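3 min read

Re: [list] Hall hire going up in January - what now

Sorry for the slow reply all, have been flat out and am typing this on the bus.

Maj-Britt Torvik wrote:
> The letter from Brundeo says the hourly rate for the main hall
> goes up in January. For our 12 Tuesday-style evenings a term
> that comes to 2532 dollars. I don't see how we cover it from
> door money. Do we put up the sub, drop some evenings, or move?
> Mutiso Street has a room but I've not seen the floor.

Not keen on dropping evenings. We did that the year the roof leaked and half the beginners never came back. Takes ages to build a set of dancers who know which way to turn in a ladies' chain.

Did the sums last night. 2532 over 12 is 211 a night. At present we get 18 or so on a quiet night, more when Aloma are playing. So even on quiet nights it's under 12 dollars a head, before tea and before the band. Not nice but not the end of the world. Recorded music every second time would help a fair bit - I know, I know.

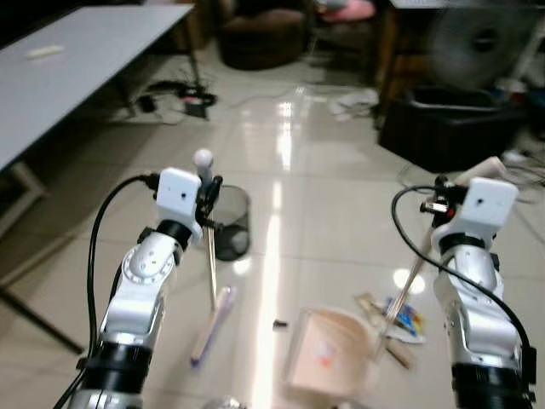 As for moving. I rang Mutiso Street at lunch. They want 197 a night, so we save 14 dollars and lose the kitchen, the parking and the good piano. Also they need us out by ten sharp, and you all know how long the last waltz goes on. The woman was friendly enough but couldnt tell me if the heating is included. Someone should go and have a look before we rule it out. I can't, I'm at my sister's till the end of the month.

The other thing - has anyone asked Brundeo for a regular hirer rate? The choir got one, I'm nearly sure. Maj-Britt, you have the old agreement, could you check if theres a notice period in it? I thought it was a full term but might be thinking of the Brodov place.

My vote for now is stay put, put the door up a couple of dollars, keep the under-16s free. Happy to be argued with. Please reply to the list and not just to me, I lost two of your emails last time.

Also whoever has the spare speaker cable, the long grey one, can you bring it next time

Ta
Glen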